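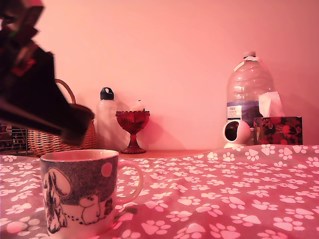

Can a Robot Do the Dishes Yet? (And the Mopping, and the Shelves?)

Term project report
Group members: Mei Kapoor, Ajith Arumugam, Mared Mathias
Submitted August 17, 2019

Why we picked this

My mum has been promising me since I was little that by the time I moved out there'd be a robot to pick up after me. I moved out in May and there isn't one. That was more or less the whole pitch I gave Ajith and Mared, and to my surprise they said yes straight away (Mared had wanted to do bridges, so sorry again, Mared).

Our question was a simple one. If you took the ordinary jobs in a flat or a small shop and handed them to a machine, how far would it get? We weren't interested in car factories. Everybody knows robots are great in car factories, where the part turns up in the same spot every time. We wanted the boring stuff – cups, cloths, boxes of tissues, the things left on top of the dresser.

What we did

We split it three ways. Ajith read up on robot arms and grippers and wrote the background notes. Mared spent time at Nuttall, the homewares shop where her cousin works, and wrote down every chore the staff did in a shift. I did the same thing in my own flat, which was a bit humbling, because it turns out you can't list your chores without noticing which ones you skip.

Between the shop and the flat we ended up with 46 chores. We then scored each one on how much the job changes from one day to the next, how fragile the things are, and how bad it would be if the machine got it wrong. We argued a lot about that last one. Ajith thinks a broken mug is no big deal. It depends very much on the mug!

The easy end

Floors came out as the easiest by a mile. The shop has a cleaning machine called a Jerkex that goes up and down the aisles after closing, and the manager, Mohandas Ramasamy, was happy to talk about it. He told Mared it does a better job in the corners than he expected and a worse job under the display tables, and somebody still has to go round first and pick up the tags and bits of string. It cost the shop $2,205 second-hand. He reckons it has earned that back, but he did say it gets stuck on the entry mat often enough that he's thinking of getting rid of the mat.

I thought that was my favourite thing anyone said to us. You buy a machine to suit your shop and then start changing the shop to suit the machine. We found the same idea in Ajith's reading, where a lot of the success stories had a tidy room in them.

Stocktake scored well too, at least the part that's only looking. Reading a label and adding it to a list is fine for a camera. Putting the thing back facing the front is where it falls over.

The hard end: picking up a mug

We spent the longest on this one, and I could have written the entire report about it. When I pick up a mug I'm not thinking. I go for the handle, or if the handle's facing the wrong way I grab the body, or hook a finger over the rim if nobody's looking. I decide all that on the way there.

A gripper coming down from above has to settle it first. Does it pinch the rim? Go for the handle, which might be pointing away from it? If it squeezes the sides, how hard? Then there's whatever the mug is standing on. A hard bench is one thing. Put it on a soft cloth with wrinkles in it and the mug may sit at a slight tilt, and if the fingers come down a touch too low they catch the fabric and the cloth comes along for the ride. A pattern all over the cloth, or a cartoon all over the mug, gives the camera more to sort out as well.

Clutter makes it worse. A row of things at the back of a shelf is nothing to a person, but an arm has an elbow (sort of) and the elbow needs somewhere to go. See-through things were a headache in nearly everything Ajith read, because a lot of depth sensors look straight through clear plastic or get confused by the shine. So a big clear water jug, which is the first thing I'd notice on a shelf, might be the one thing the machine doesn't.

We asked Ravindran Reddy, who teaches the robotics elective, what he'd find most impressive. I was expecting something like folding a fitted sheet. He said he'd like to see an arm clear a bedside table belonging to someone it had never met, and do it again the next morning. The second morning was the bit he cared about. Doing a job once on video is a long way from doing it every day in a room that keeps changing.

Money

We had a go at costing a home setup. Using the catalogue from Jevmont, a hobby supplier, Mared priced a small arm, a gripper, a camera and the mounting bits at around $2,000, before you count the computer. That gets you something that can reach maybe one shelf. My flat has 2 rooms and an awful lot of shelves.

What we'd do differently

Our scoring was too rough. "Fragile" covered both a glass dish and a paper tissue, and those go wrong in completely different ways – one smashes, the other just tears and you pull out another. I'd split that up. I'd also have liked to time people doing the chores, so we'd have something to compare a machine against. And we only visited one shop, so anything we say about shops is really about Nuttall.

So, can they?

Floors, yes, with somebody going ahead to clear up. Looking at shelves, pretty much. Picking things up in a real home, off a real messy surface, slowly and with someone standing by, I'd say we're partway there. Ajith is more hopeful than I am and wants it noted that he gives it ten years. Mared's score sheets are in the appendix, along with the full chore list from both places.

Mei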